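Fikdale Culinary Institute Opens Community Butchery and Whole-Animal Cooking Course

The Fikdale Culinary Institute will open enrollment in February for a public course in whole-animal cooking, covering the cuts that most home cooks pass over at the meat counter. The course, titled From Shank to Stock, will run for 6 weeks in the institute's teaching kitchen on the lower level of the Sarkness Market building.

Instruction will be led by Covadonga Montoya, head of the meat program, with support from Jarmo Hirvonen, who teaches curing and smoking. Each session combines a demonstration with supervised cooking, and students will take home what they prepare.

The institute approved the course after a survey of market customers conducted last fall. Of the 2381 shoppers who returned a form, a majority said they would buy oxtail, shank, tongue, heart or neck if they knew how to cook them. Many respondents also asked for guidance on fat rendering and on the difference between a broth and a stock.

"People remember these dishes from a grandparent's table and want to make them again," said Montoya. "They ask our staff how long to braise a shank, or why their oxtail came out tough. Those are fair questions, and a full evening at the stove is a better place to answer them than a line at the counter."

Beef and lamb for the course will be supplied by Bassey, the pasture-based farm north of Fikdale that has sold at the market since the hall reopened. Pork will come from Wodau, a family operation that raises heritage hogs and processes them at its own inspected facility. Both producers have agreed to visit the class once during the term to discuss feed, breed and aging.

Under the supply agreement, the institute will purchase sides and quarters in place of boxed cuts. Students will therefore see where each piece sits on the animal before it is trimmed. Bones will be roasted for stock, and trim will be ground for sausage in the fourth week.

The first session is devoted to braising. Students will brown and braise beef shank and lamb neck, and will compare results from a covered pot in the oven with those from a pot on the burner. The second covers stocks, broths and rendered fats, including tallow and lard. Organ meats follow in the third week, beginning with chicken liver and moving to beef heart and tongue. The final two weeks are given to smoking and to a shared meal prepared by the class. 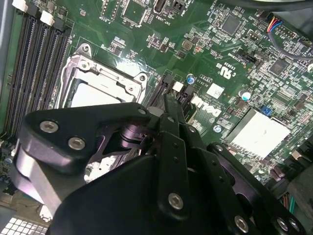 Recipes, shopping lists and cooking charts for the course will be kept on the institute's website, where enrolled students may sign in with the number printed on their receipt. The charts give cooking times by weight and cut, along with internal temperatures for roasts and sausages. Students should be able to open the charts on a phone while they cook. Printed copies will be available at the front desk for those who prefer them.

Enrollment is limited to 74 students, divided among morning and evening sections. Morning sections begin at 10 a.m. and evening sections at 6:30 p.m. No earlier training is required. Students should bring an apron, closed shoes and a container with a tight lid. Knives, boards and towels are provided, although students who own a boning knife are welcome to use it.

Participants must be 16 or older. Those under 18 must be enrolled by a parent or guardian, who may attend the first session without charge. Anyone with a food allergy should note it on the enrollment form so that the kitchen can plan a substitute dish. The course includes pork in 3 of its sessions, and a beef or lamb option will be offered to any student who asks for one in advance.

Danjuma Haruna, director of public programs, said the institute expects the course to serve a wide range of residents.

"Our evening classes have always drawn a mix of retirees, young families and people who work in restaurants and would like to learn a station they do not normally cook," Haruna said. "We have set the fee at the same level as our bread course, and a number of reduced-fee places will be held in each section."

Applications for reduced-fee places are made on the regular enrollment form by checking the box on the second page. No separate letter is needed. Decisions will be mailed before the first class meets.

The course will also mark the return of the market's winter supper, which was last held before the renovation of the building. Asabe Dauda, manager of the Sarkness Market, confirmed that the hall will remain open late on the evening of the final session. Students will serve braised shank, beans cooked in ham stock and a cabbage salad to ticket holders at long tables in the central aisle.

"The vendors have asked for the supper to come back every year since the work was finished," Dauda said. "We are pleased to host it again, and several stalls will stay open for customers who wish to shop before the meal."

Supper tickets will be sold separately from the course and will be available at the market office. Enrolled students may bring one guest.

Ikechukwu Oyewole, who chairs the institute's board, said a second term may be scheduled for the fall if enrollment supports it. That term would include game and poultry, with a session on breaking down a whole duck. The board will review the matter after the winter supper.

Enrollment forms may be picked up at the institute's front desk or at the market office. Completed forms are accepted in person until 5 p.m. on regular business days, and places are assigned in the order in which forms are received. Refunds are available until the day before the first session.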